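Jisten under-bed storage bin, three months in

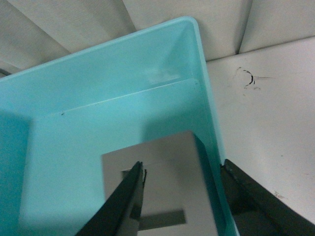 Karam Home Crafters Club, Member Reviews

I bought mine in September 2023 for yarn, and wow, I should've gotten two! It swallows 17 skeins plus my half-done blanket, and the lid snaps down without a fight. The wheels are the weak part (one squeaks on bare floor, and they hate my rug). Rania Abdel Hamid keeps fabric in hers and says the same about the wheels. I'd still buy it again, but wait for a sale. The handles could be wider too, my knuckles scrape every time.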